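Automation at the Tollham Plant: Gallery
July 28, 2020

The Tollham site packs and kits small moulded parts for Plustell. Hand sorting ran on three benches until the first robot cell was commissioned, and the staff roster, bench layout and training records have all been revised as a result. The notes on this page cover the cell's test work and the changes to duties on the floor. They were compiled by Vilgot Hovland, process engineering.

Test work is kept separate from production. New grasp routines are tried on simple shapes before any customer part is released to the cell. Shapes with flat parallel sides are the easy case. Stars and hearts give the programmers more to do, as the contact points change with every rotation of the part, and parts standing against one another need a different approach path from parts standing alone. Colour is used as a sort key in some routines and ignored in others.

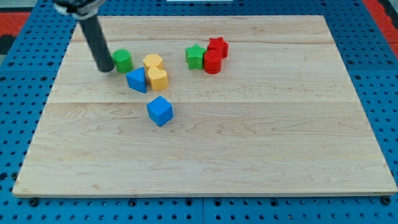 Nizar Khalaf and Aurelia Barbu both came to the cell from hand sorting. Their present duties are setup, part layout, fault recovery and the shift log. Each completed 39 hours of training, of which 16 were spent on recovery procedures. The classification for the role was moved up one grade in the current agreement. Aurelia's main criticism is that the log has too few fault codes, so that a slipped part and a missed part are recorded the same way. A revised code list has been drafted with 18 entries.

Manual lifting of full totes has dropped on the day shift and is unchanged on nights, where the cell does not run. Wrist strain reports are being tracked separately. It is too early to draw anything from them.

Standing time has gone up. Operators who used to sit at a bench now walk between the cell and the labelling station, and Tyra Magnusson has asked for anti-fatigue matting along that route. The order is with Nyberg.

The second cell is scheduled for August. Bench 2 will be removed to make room for it, and the two sorters assigned there will start training before the bench comes out. Questions about the roster go to Éabha Mac an tSaoi in the site office.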